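The Robot That Thought the Floor Was a Wall
Simulation / Field notes from Nirneck
26 August 2024

Home robots learn a lot of their manners in houses that don't exist. I spent two days with the Ravular team in Nirneck looking into one of these make-believe homes, and into a fault that had quietly been running through it for weeks. I loved every minute!

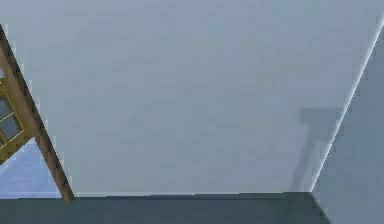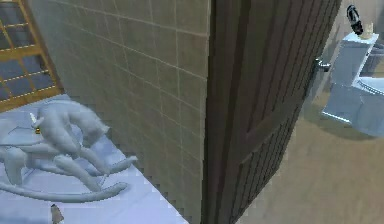
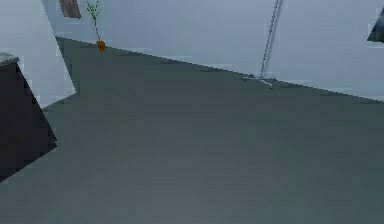

Views inside the simulated home, all three computer-rendered.

Ravular builds the part of a home robot that decides which way is up and what it can safely roll across. The software practices in rendered rooms long before it gets near a real hallway, and the rooms come from a scene library called Sellik. Every practice run starts the robot's virtual camera at a random spot and a random angle, and then the planner has to work out where the floor is.

In June the planner began doing something odd. It would sit still, think for a moment, and then ask to drive straight up a wall. On other runs it refused to move at all and reported that it was boxed in, with plenty of open floor ahead of it. The safety layer caught each of these requests and stopped the run, exactly as it should, and for a while that was part of the problem. A stopped run was logged as a safe run. The dashboard stayed green.

It took a batch of 503 runs, checked by hand, to show how bad things were. The safety layer had stepped in on 207 of them. That is a huge share for a machine that is supposed to be finding its own way across a room, and the engineers I met were still a little pale when they talked about it.

The hunt for the cause is my favorite part. The first suspect was lighting, then the plain walls (a big smooth surface gives a vision system very little to hold on to). Both were tested, and neither made much difference. What finally cracked it was a small tool named Schwerdtfeger, which replays a run and draws an arrow for what the planner believes is "up." On the bad runs the arrow pointed off at a slant, and it stayed locked to the camera however the camera was turned.

An update had swapped two numbers in the message that carries the tilt reading. With a level camera the swap made no difference at all, so every quick check had passed. Tip the view over far enough and the planner's idea of gravity went with it. Floor and wall traded places.

The repair was 4 lines of code. The follow-up took much longer, and I think it matters more. A run halted by the safety layer now counts as a failure until a person has looked at it. The tilt message has its own test, with the camera turned well off level. And when the planner's "up" drifts away from the tilt sensor, the robot stops and says so in plain words.

The team reran the same 503 starts with the fix in. This time 489 finished without a single stop. The other 14 are still being picked apart, and when I left there was a replay open on the big monitor and a very lively argument going on in front of it.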